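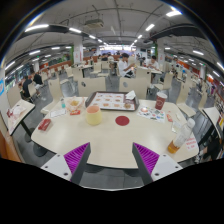 ABOUT FORNBERG

Fornberg collects examples of everyday handwork for companies that train robots. We started with kitchens and laundry rooms. Most of our work now is in dining halls, where the job is clearing tables.

What we do

Our collectors carry a hand-held gripper with a camera on it. They use it to do the work a person would do by hand: pick up a cup, move a tray, gather the napkins and packets. Each recording covers one table from start to finish. A collector on a full shift makes 8 recordings an hour, and a typical dining hall project runs to 2000.

We work in halls that are open, during normal hours, with people eating nearby. Tables are taken as diners leave them. A tray with its paper liner, a tipped bottle, small sauce-size packets and crumpled paper all ask for a different grip, and a learning system needs to see plenty of each.

How we check it

Every recording is watched by a second person before it goes to a customer. Dropped items stay in and are labeled as drops. Recordings with a blocked camera or a missing start are thrown out. On our last project we threw out 533, mostly in the first month, and changed the training for new collectors after that.

Who we work with

Our grippers are built and repaired by Michiels. Labeling is done in our own office with software from Urkov. Ono, our first customer, still takes a new set from us each May.

Working here

Collectors are paid by the hour, not by the recording. Training takes a week and no technical background is needed. Our office is 600 yards from the train station, with bike parking in back.

Recent from Fornberg

Picking up flat things: lids, cards and coasters
What counts as a finished table
Collector openings, evening shift
New finger pads from Michiels
How we label a drop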